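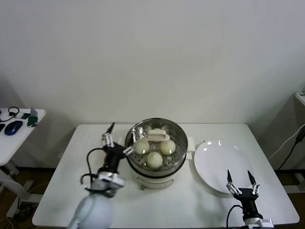 Three steamed buns and a plate.

Posted in December by Gunvor Halvorsen

When I moved from Norway I was 57 years old, and I believed that my English was good. I had read English novels since I was a girl, and I had written business letters in English for most of my working life. Then I came to Trorwood and went into the bakery, and the woman behind the counter asked me, "You all right?" I thought that I looked ill. I told her that I had slept badly on the boat and that my knee was sore. She was very kind about it, but there were people waiting behind me.

This is the kind of thing I want to write about today, the small words. The big words were never difficult for me. I can say "inheritance" and "negotiation", and they are almost the same in many languages if you have studied a little. But what does a person mean with "quite"? My neighbour Tomás Sheehan read the first story I wrote for our evening class and said it was quite good. I was happy for a whole week. Then Randi Hovland, who has lived here much longer than I have, explained to me that "quite good" can be less than "good". I asked Tomás, and he said it depends on how you say it. I have asked him to say it both ways, and I still hear no difference.

The food words were a surprise too. In my first winter I was invited for tea at 7 in the evening, and I ate my dinner at home first, as I thought it was only tea to drink. There was a pie, potatoes, peas and afterwards a cake. I ate everything. My brother Sverre laughed so much on the telephone that he had to put it down and come back. And "bun" is a word I do not trust any more. It can be sweet with currants, it can be the bread for a sausage, it can be steamed with a filling inside, and it can be hair. In Norwegian we say bolle, but a bolle is also a bowl, so maybe I should not complain.

Our class meets in the room above the library. We are seven when all of us come, and the teacher is Hortensia Apaza, who learned English as her third language and remembers where it hurts. She gave us one piece of advice which I have followed since the autumn. Each evening I write down one sentence that I heard during the day and did not understand completely. I do not write single words, only the whole sentence and who said it. I have now about 50 of them in a green notebook. Some examples:

"I'll let you get on." (The man who read the electricity meter. It was he who wanted to go.)

"It's not the warmest." (Tomás, in very hard frost.)

"You must come round some time." (Several people. I have learned to wait for the day and the hour.)

When I read them again after a month, most of them are no longer difficult, and I can't remember what I found strange. That is a good feeling, but also a little sad - I would like to keep my ears from the first year.

I still make mistakes with "since" and "for", and with "make" and "do". You make a mistake but you do a favour. You make the bed but you do the washing-up. Hortensia says there is a rule, and then she gives us so many exceptions that we need a second page. Randi says she stopped thinking about it after ten years and it came by itself, so I have some time left.

If you have a sentence for my notebook, please write it in the comments. I am especially looking for more things people say about the weather.

Subscribe to get new posts by email. You can unsubscribe at any time.

This site uses cookies. By continuing to browse you agree to our use of cookies.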